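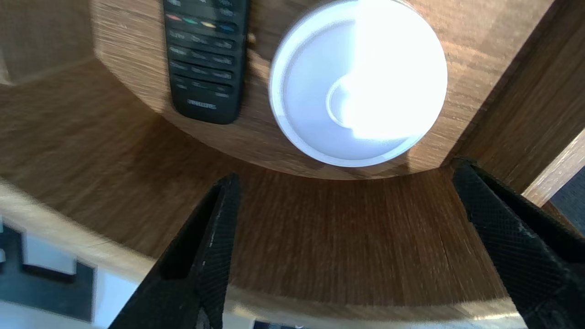 Search this blog Search
Home About Kitchen Table Robots Archive Contact

August 19, 2020
Posted by Lukolau

My coffee table has to be cleared every single evening, and every single evening I look at it and think, surely a machine could be doing this by now. It's never anything dramatic! Usually the remote, a stray lid or dish, a few crumbs, and whatever else drifted in from the kitchen during the day.

So I've been reading up (and pestering people by email, sorry, all of you) and the short answer is not yet, though it's closer than I thought in February. Picking up a TV remote is pretty well in hand, as long as it's lying flat with some clear wood on either side. You come down with two fingers, squeeze across the narrow way, and lift. I'd trust a decent arm with that.

Round flat things are a whole other story. A lid or a shallow dish is often too wide to grab across the middle, so you have to go for the rim, and the rim is low and slippery. And if it's white plastic in strong sunlight, half of it washes out in the glare and the poor camera has to guess where the edge is. I do this with my eyes half shut, holding a mug.

The folks at Flavis sent me their notes from a tidying trial with 159 pickups, and they were very frank about shiny things being the worst of the bunch. Parkeo, who mostly do shop-floor bins, told me they just dim the lights — a fine answer for a warehouse, but my living room has windows and I like them.

Then there's the question of where it all goes. The remote lives on the arm of the couch, except on movie nights, and the lid goes to the sink unless I'm still using it. I can't think how I'd explain that to anybody, let alone an arm with 2 fingers. Next week I'll get to laundry, if I can bear it.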